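Ekier moves table-clearing robots into second shift, reassigns dish room staff

Ekier, a contract catering company that runs staff cafeterias and central dish rooms, will extend its automated table-clearing line to the evening shift, the company said. The line has run on days only since July.

The system uses fixed arms with two-finger grippers to pick tableware off return surfaces and place it in wash racks. Control software comes from Oravec. Each new pick routine is run in simulation before it is loaded on the arms, and a routine that drops or tips a piece in simulation goes back for changes.

Mugs are the current subject of that work. A handle can face any direction when a mug reaches the pick point, and the two fingers have to close on the body without catching it. Plates and bowls are handled with a separate approach path.
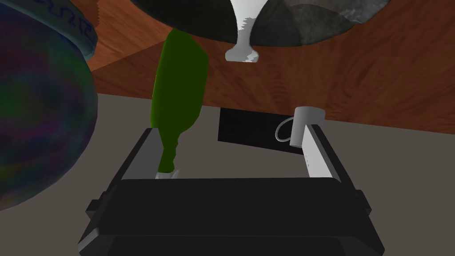

BAMBERG, March 2026 – Under the new schedule, four arms will operate on both shifts. The dish room employs 23 people, and the company said the headcount will stay the same through the end of the contract year. Job content will not.

Three evening sorting positions are being converted to cell operator positions. Operators clear jams, remove items the software declines to pick, and log each stop on a terminal next to the line. Training takes four days and is paid at the regular rate. Scraping and rack loading by hand will continue for cookware and for anything oversized.

Kirsten Dufour, operations manager for the site, said the day shift logged 379 stops in its first full month. Most were cleared by the operator without a call to maintenance.

"The stops are the job now," Dufour said. "A sorter used to handle every piece. An operator handles the ones the arm won't take, and has to know why it won't."

Beryl Greenwood, who represents dish room employees in talks with the company, said lifting has gone down on days but standing time has not. She has asked for a seat at each cell and for a second operator during the lunch peak. She also wants the stop logs kept out of individual performance reviews.

The company has agreed to the seats. The other two requests are still under discussion.

Vevon, which maintains the wash tunnels at the site, will take over service of the grippers when the evening shift starts. Finger pads will be inspected at each shift change and replaced when worn.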